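Tabletop Sorting and Storage in Shared Study Rooms
Final report, Applied Design Project
Prepared by Janka Trnka and Norbert Procházka

3. Method

The project examined how small loose items are put away at a shared table, and whether the position of the storage bin affects the time taken. The work was carried out in February in the Godstead teaching room. Each trial began with 15 items placed on the work surface and ended when the last item was in the bin. The set included balls, blocks and short lengths of dowel. In total, 36 trials were completed, divided evenly between two bin positions – one at the upper left of the surface and one at the centre of the near edge.
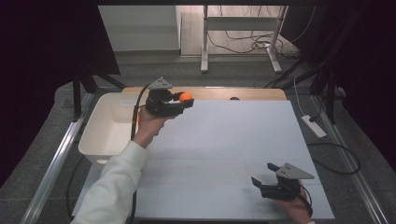

Bin position was the main variable in the study, and the layout was kept as simple as possible. A plain, light-coloured surface was preferred to the bare tabletop for reasons of visibility. The small orange ball stands out well against the blue-gray covering, and brightly coloured items of this kind were seldom overlooked during the trials. The white bin has rounded corners and a cutout handle, and in the upper-left position it can rest partly on the covering, leaving the middle of the surface clear for sorting.

4. Results

The upper-left position produced the shorter average time, at 88 seconds per trial. The near-edge position was slower by 13 seconds. Most of the difference arose with the dowel lengths, which tended to catch on the rim when the bin was close to the person sorting.

5. Limitations

Only one size of bin was tested. A deeper model from the Culeo range was considered but could not be obtained before the trials ended. The authors recommend that any further work include left-handed participants and a larger table.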